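台式机主机拆解与部件分类回收 课程项目报告

课程:电子产品拆解与再利用
报告人:Tanko Dauda
地点:Londham学院 Edet实验楼
提交日期:2026年6月12日

摘要
本项目以一台退役台式机主机为对象,建立一套拆解顺序,并对内部部件按可再用、可拆零、作材料回收三类进行划分。报告给出机箱内部布局、各部件的固定方式、操作顺序和用时,并讨论线束与卡扣对拆解效率的影响。全部工序累计用时106分钟,其中线束整理和卡扣释放所占比例最高。

1 项目背景
Urnovlow回收点每学期向课程提供一批退役主机,去年12月的一批由上一届学生处理,留下的记录只有部件清单,没有固定方式和操作顺序。后续小组拿到同类机箱时仍需从头摸索,返工较多。本项目的任务是补上这部分资料,使没有拆机经验的学生能够依照文字完成同样的工作。

项目范围限于机箱内部的机械拆解和目视分类。通电测试、数据清除和板级元件回收由另外的小组负责,报告中只说明交接条件。

2 工作条件
拆解在实验楼的工作台上进行,台面照度调到500 lx。电源线在主机进入工作区之前拔除,并按住前面板电源键数秒,释放残余电荷。操作者佩戴防静电腕带,腕带夹接在机箱裸露金属上。

工具包括十字螺丝刀、塑料撬棒、尖嘴镊子、防静电袋、标签纸和分格零件盒。螺丝按来源部位分格存放,格子外侧贴标签。塑料撬棒用于卡扣位置,金属工具只用于螺丝,避免划伤主板走线。

3 机箱布局
主机侧放,侧板拆下后开口朝上,所有部件从同一方向接近。主板为绿色,板上印有白色Dell标志。显卡横插在处理器插座下方的扩展槽中,后部一侧是一列蓝色的扩展槽件。电源位于机箱前侧底部,银色外壳,顶面贴黑色规格标签和一张白色条码贴纸。硬盘在右下方的仓位内,由蓝色塑料件固定,上方为带孔的灰色金属硬盘架。
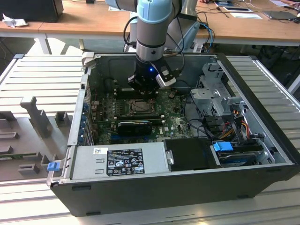
图1 侧板拆下后的机箱内部,右下为硬盘仓,硬盘架旁为电源线束

从拆解角度看,该布局有两个特点。第一,常用部件的释放点多采用蓝色塑料件,与深色外壳和灰色金属内壁对比明显,识别时间短。第二,红、橙、黄等颜色的电源线成束走在硬盘架附近,与黑色线缆交叠,拆硬盘和硬盘架之前都必须先处理这一段线束。

4 拆解顺序
顺序按“先线束、后模块、最后板件”的原则安排,共分7道工序。每道工序结束后填写一行记录,内容为部件名称、固定方式、存放位置和外观情况。

工序一:外观检查与登记。记录外壳变形、缺件和标签状态,核对条码,贴上项目编号。

工序二:线束标记与断开。在每个插头上贴标签,写明来源和去向,然后按由外到内的次序拔出。拔插头时捏住插头本体,带锁扣的先压下锁扣。线束断开后向电源一侧收拢,用扎带临时固定。

工序三:硬盘。确认数据线和供电线已断开,拨动蓝色塑料件,沿导向方向平移取出。硬盘单独装入防静电袋,移交数据清除小组,本组不读取其内容。

工序四:显卡。先打开后部蓝色固定件,再释放插槽末端的卡扣,双手持卡的两端垂直于主板方向取出。两处固定没有全部释放时不得用力。

工序五:处理器与内存区域检查。检查插座固定框、插槽两端卡扣和周边积尘情况。处理器的取放由单人完成,另一人复核方向标记,处理器离开插座后放入硬质托盒,触点不得接触台面。内存从两端卡扣同时释放,取出后立即装袋。

工序六:电源与硬盘架。拆除后壁固定螺丝,释放卡扣后移出电源。硬盘架在线束完全让开后拆下。电源外壳在任何情况下都不打开。

工序七:主板。按对角次序松开螺丝,抬起靠前一侧,避开后部接口挡板后取出,平放在防静电垫上。

5 处理器与内存区域
该区域单独说明,原因是上一届记录中的损伤大多集中在这里。内存插槽为黑色,成排位于处理器插座一侧,周围空间较窄,手指难以同时够到两端卡扣。插槽与机箱内壁之间的间隙也限制了撬棒的角度。

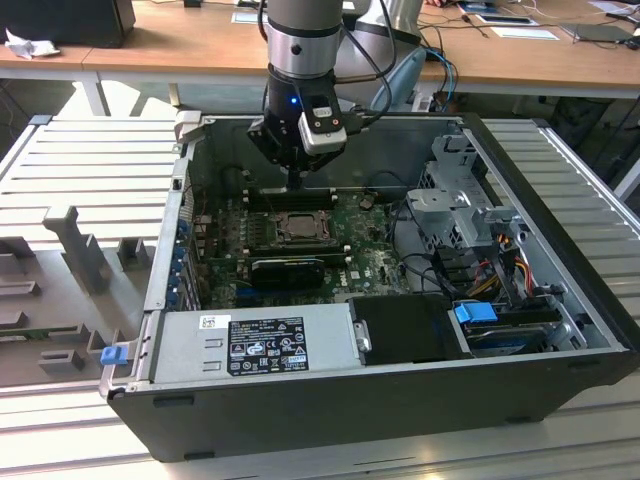 图2 处理器插座与内存插槽区域,主板表面有积尘

主板上可以看到成片积尘。积尘对目视分类有直接影响:细小元件的鼓包、变色和虚焊在灰尘下不易辨认。因此在检查之前增加一次除尘,使用软毛刷由中间向外侧轻扫,配合低压吹气,喷嘴与板面保持8 cm以上距离。插座内部不使用毛刷,只吹气。

机箱下部中段的黑色塑料导风件遮住一部分板面。该件为卡扣安装,应在检查板面前取下,并与硬盘架的零件分开存放。若保留导风件进行检查,其下方区域在记录表中须标为“未检查”,不得按完好填写。

6 分类标准
可再用:外观完整,接口无变形,型号标签可读,能够直接进入通电测试。显卡、内存、电源和硬盘首先按此类登记,测试不合格再降级。

可拆零:整体不再使用,但含有可取下的通用零件,例如螺丝、扎带、固定卡扣和硬盘架附件。塑料卡扣若根部发白,视为疲劳件,不归入此类。

作材料回收:断裂的塑料件、变形的金属挡板、绝缘层破损的线束。塑料与金属分箱,线束单独成箱,带电容的部件不得混入金属箱。

分类结果以部件为单位登记,每个部件只归入一类。意见不一致时暂存于待定格,由指导教师判定。所有可再用部件随记录表送往Wustdale测试室,交接时双方逐项核对标签。

7 结果与讨论
总用时106分钟,包括记录时间,不包括工作区准备和清理。用时最长的是工序二,主要耗费在辨认线缆去向上。线束颜色可以帮助区分供电线,但黑色数据线之间差别很小,只能顺着线缆逐根确认。标签若在断开之后再贴,差错率明显上升,因此规定先贴后拔。

卡扣类固定的优点是无需更换工具,缺点是受力方向不直观。首次操作时,显卡后部固定件曾被当作普通挡板处理,造成一次停顿。记录表随后增加“释放方向”一栏,用箭头表示,并注明是按压、拨动还是平移。增加该栏后填写时间略有延长,但同一卡扣不再需要重复试探。

机箱侧放对拆解较为有利,螺丝和小零件脱落后多留在箱体内,便于找回。不利之处是前侧外壁高于电源顶面的螺丝刀进入路径,刀杆较长时容易碰到外壁边缘。建议备一把短杆螺丝刀专用于此处。

记录方式也有不足。纸质表格在操作中需要脱手填写,两人配合时由一人口述、一人记录,效率尚可;单人操作时中断频繁。另外,“外观情况”一栏没有统一用词,出现了“轻微脏污”“有灰”“较脏”三种写法,汇总时无法直接比较。下一版表格改为固定选项。

8 限制
本报告依据一台主机得出,部件位置和卡扣形式不一定适用于其他机型。用时受操作者熟练程度影响,只能作为安排课时的参考。分类以目视为主,部件电气状态以测试室结果为准。

9 后续工作
(1)按照修改后的记录表再拆一台同类主机,比较工序二的用时。
(2)为线束标签制定缩写表,统一来源与去向的写法。
(3)补充装回顺序。目前的记录只保证拆出,对主板螺丝的紧固次序和线束走向没有描述。
(4)向Urnovlow回收点提交分类标准草稿,确认线束和塑料件的装箱要求。

附:交接检查项
部件标签与记录表编号一致。
硬盘已装袋,并单独签收。
处理器在硬质托盒内,盒盖已扣合。
螺丝分格盒封盖,标签朝外。
待定格中的部件附有书面说明。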